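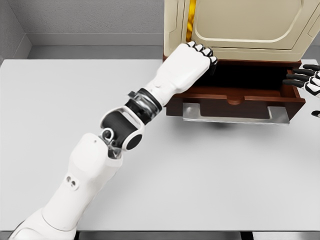
# About Nonano

Nonano is a small company which makes practice tasks for robots in simulation. We started in Wallcombe with two desks and one rented server, and we are still in the same building, only one floor higher. Our customers are robot laboratories, hand makers and some universities. They come to us when they want to test a two-handed robot before they risk the real one.

## What we sell

Our main product has the name **Pivari**. It is a library of household tasks which you can load into your own simulator. Drawers, doors, lids, switches and similar things are inside. Each task comes with the furniture, the start positions, a rule for success and a set of recorded demonstrations made by our operators.

The drawer tasks are the oldest part of the library, and I think also the part we know best. A drawer looks simple to a person. For a robot hand with fingers it is difficult, because the handle is thin, the table is near, and the second hand must find a place to go without hitting the first one. We give the customer control over the friction of the rails, the weight of the drawer and the shape of the handle. You can change these between runs or let Pivari change them for you.

At present the library holds 115 tasks and 2,991 demonstrations. New tasks are added when they are ready, and every license holder receives them without extra payment.

**Gwynne** is our second service. You send us your trained policy and we run it 1,000 times on the tasks you choose. After seven working days you get a report with the success rate, the recordings of the failures and a written comment from one of our engineers. The comment is usually the part which customers ask about most, so we take time for it.

## How we work

All demonstrations are recorded by our own operators, who wear tracked gloves and move both arms of the simulated robot. We do not buy recordings from outside. When an operator makes a bad grasp but then corrects it, we keep the recording and mark it. Some customers want only the clean ones, and they can filter the others out.

We support robots with parallel grippers and robots with hands of four or five fingers. If your hand is not on our list, please send us the model file. In most cases we can add it, but for hands with cable drives we need to speak with you first.

What we do not offer: real robot hardware, repair, and training of policies from zero. We are often asked for these and we prefer to say it early.

## Who we are

The company was founded by Rhiannon Bevan, who is still responsible for the task design and reads the support mail in the morning. The rest of the team works on physics, 3D modeling and recording. Visitors are welcome in Wallcombe if they write to us before. The entrance is at the back side of the building, next to the bicycle rack, and the bell has our name on it.

For a trial license of Pivari please use the contact form and tell us which simulator and which robot you have.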